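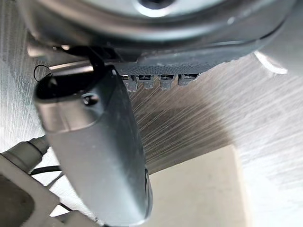 带金属卡片的防滑条，能代替打螺丝固定吗？

要看往哪个方向受力。顺着边缘推，它有一定阻力；往外拔或者往下坠，就别指望它了。需要承重的地方照旧用螺丝，防滑条只管手感和防刮。

Zamska Enache 系列 卡片式防滑条
货号：3716
颜色：深灰
长度：200 毫米、300 毫米
宽度：9 毫米
供货：Akstead 零配件网店，Mitbridge 仓发货

商品介绍

Enache 系列是一种窄条，面上有细密的颗粒纹，一侧带一排金属小卡片。卡片上端开槽，下端收圆。用途很窄：装在金属罩、金属桶、设备外壳一类带卷边的东西上，让手搭上去不那么滑，也让边缘碰到别的物件时少留些印子。

厂家资料里给它的说法要大得多，什么“全场景边缘解决方案”“一次安装，长久安心”。我们把这两句从页面上拿掉了。“全场景”三个字，厂家没有给出场景清单；“长久”有多久，去信问过，回信里只说取决于使用条件。这话放在任何一件东西上都成立。

所以这一页只写我们自己装过、拆过、退过货之后能说的部分。没有把握的地方会写明没有把握。

适合装在哪里

卷边朝下、边沿厚度均匀的金属件最合适。弧度平缓的圆罩可以，条子本身能跟着弯一点。弧度急的小圆口不行，两头会翘，翘起来的那一段反而容易勾到抹布和袖口。

直边也能装，但直边上有更便宜的选择。一条普通的自粘橡胶条就够用，价格低得多，坏了撕掉重贴也不心疼。如果你家里或者车间里要处理的全是直边，请先去看橡胶条那一页，看完再决定要不要回来。

木边、玻璃边、石材边一律不建议。金属卡片会在木头上压出痕迹，在玻璃上则根本咬不住。厂家包装背面印着“也适用于其他材质”，没有说是哪些材质。我们在一块木层板上试装过，拆下来以后层板上留了一排小坑。

边缘内侧如果有线缆、软管或者密封圈，也请换别的产品。卡片的位置是固定的，不能挪开让路。

两种长度怎么选

先拿软尺沿着边缘的弧量，别量直线。很多退货都出在这一步：量的是两点之间的直线距离，收到以后发现短了一截。

200 毫米的一款适合把手附近、开口附近这样的局部位置。300 毫米的一款适合稍长的弧段，安装时最好有另一只手帮忙扶着尾端，不然前面卡好了后面又松开。

能不能剪？厂家说能，“按需裁切”。我们的看法是尽量不要。条子本体用厚一点的剪刀就剪得动，麻烦在于剪口不容易正好落在两片卡片之间。剪得离卡片太近，那片卡片后来往往会歪。一定要剪的话，在空白段中间下刀，剪完用细砂纸把断口磨一下。剪过的产品不能退，这一条没有商量余地。

能不能几条接起来装一整圈？可以接，接缝摸得出来。厂家图册上那种看不见接缝的效果，我们没有做出来过，也没有哪位买家寄来的照片做到了。

安装步骤

先把边缘擦干净，有油的地方用中性清洁剂，擦完等它干透。

把条子放在边缘外侧比一遍，确认两头都落在平顺的位置，用铅笔做个记号。

从一端开始，一片一片往里按。用拇指按，力气不够就垫一块布再按。不要用锤子敲，卡片敲弯以后扳不回原来的角度。

按完一遍，从头再按一遍。第一遍按到后半段的时候，前半段通常会松出来一点，这种情况很常见，不代表货有问题。

最后沿着条子横着推几下，能明显来回滑的话，说明边缘太薄，这个型号不适合你。请在未弯折卡片的前提下拆下来退给我们。网上有人教用钳子把卡片夹紧，夹完确实不动了，但条子也废了，下次拆的时候一掰就断。

关于“免工具”

包装正面写着免工具安装。按我们的经验，装的时候可以不用工具，拆的时候不行。拆下来要一把窄口的塑料撬片，从卡片旁边伸进去慢慢顶。包装里没有附撬片，厂家也没有单卖。用一字螺丝刀也能顶开，漆面多半要留一道痕。

我们向厂家提过两次，希望把撬片放进包装，或者把“免工具”三个字改得准确些。目前包装没有变化。

手感和耐用

新条的颗粒面摸着偏涩，戴棉线手套时效果好，光手时也比光滑的金属面好抓。手上有油就差得多，颗粒之间积了油以后，和没装差别不大。厨房附近使用的买家尤其要注意，隔一阵子就得刷一次，用软毛刷加洗洁精，顺着条子的方向刷。

颜色方面，厂家说不会褪。我们店里从一月挂到现在的一条样品，靠窗那头看着比另一头浅一些。样品一直晒着太阳，条件比一般人家里苛刻，仅供参考。

金属卡片的材质，资料上只写“优质金属”。这个写法没有告诉任何人任何事。具体牌号我们问不到，所以不会在页面上写不锈钢，也不保证它不生锈。潮湿的地方请自己掂量，海边和泳池旁边我们不推荐。

耐热温度同样没有可靠数据。厂家的宣传单和说明书上给的温度对不上，两边都没写测试方法，我们干脆都不采用。灯罩、炉具外壳、排气口这些会发热的部位，请不要装。

和上一代相比

Zamska 上一代同类产品的卡片下端是直角的，装的时候硌手。这一代改成了圆头，按起来舒服不少，这是我们认为值得肯定的改动。

宣传单上另外列出的“抓附力全面升级”，没看出来。我们把新旧两条装在同一只金属罩上轮流推，手上感觉不出区别。也许用仪器能测出区别，厂家没有提供数据。

价格比上一代高。手里还有旧款库存、装着也没出毛病的，没有必要为了换代重新买。

包装内容

防滑条一条，折页说明书一张。没有胶、没有撬片、没有备用卡片。

说明书的中文部分翻译得很糟，有一处把“向内按压”写成了“向外按压”，照着做是装不上的。请以本页的步骤为准。

买家常提的几件事

收到时条子是卷着的。正常，平放一晚会松开大半，剩下的弯度装上去就没了。不要用吹风机或者热水去烫。

有气味。刚拆封时有一股橡胶似的味道，放在通风处会散。散得多快因人而异，有买家觉得第二天就没有了，也有买家放了很久还说闻得到。对气味敏感的请慎重。

卡片间距看起来不一致。这个型号的卡片之间本来就有宽有窄，卡片本身的宽度也不完全相同，不按瑕疵处理。我们也问过这样设计的用意，得到的答复是“经过优化”。各位自己理解。

装上以后边缘不平。多半是某一片没有按到底，用手指沿着条子摸一遍，哪里鼓就按哪里。如果每片都到底了还是不平，那就是边缘本身有变形，换哪家的条子都一样。

可以洗吗？可以用湿布擦，不要泡。泡过以后水会留在卡片的槽里，不容易干。

能不能当密封条用？不能。它和边缘之间有空隙，挡不住水，也挡不住灰。

退换

未裁切、卡片未弯折、包装还在的，可以退。装过一次又完好拆下来的，也可以退，请拍一张卡片那一侧的近照一起发过来。裁切过的、卡片被钳子夹过的、沾了胶的不退。

发错长度由 Akstead 承担来回运费。量错长度由买家承担寄回的运费。

寄回地址用 Mitbridge 仓，不要寄到厂家。厂家收到零散退件不登记，我们追不回来。

要不要买

如果你有一只带卷边的金属罩，每天都要伸手去扶，嫌它滑，又不愿意上胶，那么 3716 可以试一条。先买一条，装上用一阵子，觉得行再补齐其余的位置。一次买齐整套的买家里，退货的比例比单买的高。

只是想让旧东西看着新一点，这个钱可以省下来。

相关商品：自粘橡胶条（直边用）、窄口塑料撬片、软毛清洁刷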